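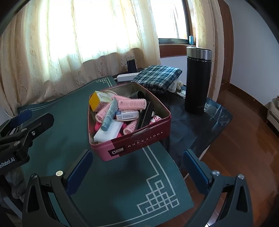

A red tin and pink rollers on the table.

Home | Reviews | Reading Lists | About

Jundcombe by Teresa Urbańczyk
My rating: 5/5
Posted in March by Doaa Chraibi

I picked this one up at bedtime meaning to read a chapter and then it was 2 a.m. and I was on page 98 with one foot asleep. It's 364 pages and I wanted more!

It's a novel, but it's built like a family argument. Three sisters inherit a failing ferry company called Pesero and each of them tells you what happened the summer their father sold the last boat – and none of them agree. Ragab, the oldest, is my favorite. She's bossy and wrong about almost everything, and her chapter about the bank manager's retirement lunch made me laugh so hard I had to go read it out loud in the kitchen.

The middle sags a tiny bit (there's a lot of harbor law, and I do mean a lot), but stick with it. The letter in chapter 45 changes how you see the mother, and I went straight back and reread the opening with my mouth hanging open. I won't say more than that.

Mostafa Hamdy lent me his copy and it's not going back until I've bought my own. He liked the youngest sister best, so we've been fighting about it by text ever since. If you've read her earlier book, Vidatby, this is looser and funnier, and the dialogue is so much better – people interrupt each other the way my own aunts do.

Next up for me is the short story collection, only 83 pages, so expect that review soon.

Contact | Copyright Doaa Chraibi | Back to top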